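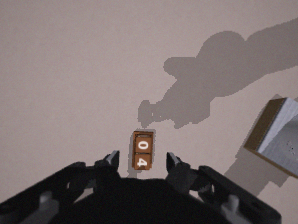 **Trikari** is a software package for planning and controlling the final approach of a robot gripper to an object. It takes images from a camera mounted near the gripper, estimates the position and rotation of a target, and sends short motion commands until the fingers are in place to close. The package includes a simulator, a pose estimator, a motion planner and a set of command-line tools. It is maintained by Undport, a software company, and was first released on 21 July 2021.

## Background

Trikari grew out of an internal Undport project called Ateş, a controller for a single model of arm. Ateş planned a complete path from a fixed overhead view and then carried it out without further correction. Small errors in the calibration between camera and arm were passed on in full to the grasp, and objects with a narrow footprint were often pushed over by one finger before the other arrived.

Seraina Strebel, the lead developer of Ateş, proposed in an internal report that the last part of the motion be handled separately, using the view from the wrist. The planner and the estimator were rewritten on that basis. Only the logging format and parts of the joint controller were kept from the older code, and recordings made with Ateş can still be opened in Trikari after conversion.

## Architecture

The software runs as four processes that exchange messages over a shared bus. Each can be replaced by a user's own program as long as the message types are kept.

### Pose estimation

The estimator works in two stages. The first separates candidate objects from the supporting surface. The second fits a stored shape to each candidate and returns a position, a rotation about the vertical axis and a confidence value. Tilt is estimated only when the stored shape is marked as unstable.

Shadows are a known source of error in the first stage. At close range the arm and gripper can block the main light, and the edge of the resulting shadow may be stronger than the edge of the object. Trikari handles this by computing the expected shadow of the arm from its joint angles and the declared light positions, then lowering the weight of image edges that fall along it. The correction depends on the light positions being entered correctly. When they are left blank, the step is skipped and a warning is written to the log.

Objects whose outline looks the same after a half turn are resolved by surface markings, when the stored shape includes them. Printed digits are treated as plain image patches and are not read as text. As a result, a marking can be matched at any rotation, but a 6 and a 9 on otherwise identical parts may be confused.

### Approach planning

The planner chooses a pair of contact regions on the target and a direction of approach. It then checks the space swept by both fingers, including the outer links, against all other objects in the current estimate. The outer links are included because on many two-finger grippers they are wider than the fingertips and reach neighboring objects first.

Objects that lie partly outside the camera's view are given an extended boundary. The planner assumes that the hidden part continues to the largest size allowed by the stored shape. An object with no stored shape is treated as blocked space from its visible edge outward. This rule is conservative and is the most common reason for a plan to be refused in crowded arrangements.

### Centering and closing

Before closing, the controller compares the distance from each fingertip to the nearest side of the target. If the two distances differ by more than a set tolerance, the gripper is shifted sideways to even them out. The default tolerance is kept small for light objects, which may slide or turn when one finger touches early. Users may turn centering off for heavy or fixed parts.

The control loop updates at 15 Hz by default. Joint-level control is left to the arm's own controller.

## Simulator

The bundled simulator renders the wrist view together with the joint state, and presents both to the other processes in the same form as a physical robot. Neither the estimator nor the planner is told which source is in use.

Surfaces, light positions and object placement can be varied between runs from a scene file. The standard scene library contains 204 scenes, most of them with a plain matte surface and one or two objects. Plain surfaces were chosen so that failures could be traced to geometry and lighting before texture was added. A second library with patterned surfaces was added in December of the same year.

The simulator uses rigid-body contact only. Cloth, cable and soft packaging cannot be represented, and the documentation advises against tuning closing force from simulated runs.

## Tooling

The command-line tools cover recording, playback and regression testing. The playback tool shows the camera image beside the estimated pose and the planned finger paths, and can step through a run one update at a time. A separate tool reruns a recorded image sequence through a newer version of the estimator and lists the updates at which the two results differ.

The regression suite consists of 2,120 recorded approaches. A change to the planner or estimator is accepted only if no approach in the suite moves from success to collision. Changes from success to refusal are allowed but must be listed in the release notes. In the first public release, 213 of the recorded approaches ended in refusal, chiefly in scenes where a large object extended past the border of the image.

## Integration

Trikari can be called from **Trustero**, a task scheduler also published by Undport. Trustero decides which object is to be picked and in what order, and passes a single target at a time. A refused plan is returned with a reason code, and the scheduler may then request a different target or a new camera position. Other schedulers can be connected through the same interface.

## Limitations

- Only parallel and linked two-finger grippers are supported.
- Transparent and mirror-like objects are not handled by the first stage of the estimator.
- Shadow correction supports fixed lights only.
- The planner does not move neighboring objects to clear a path.

## See also

- Grasp planning
- Hand–eye calibration
- Visual servoing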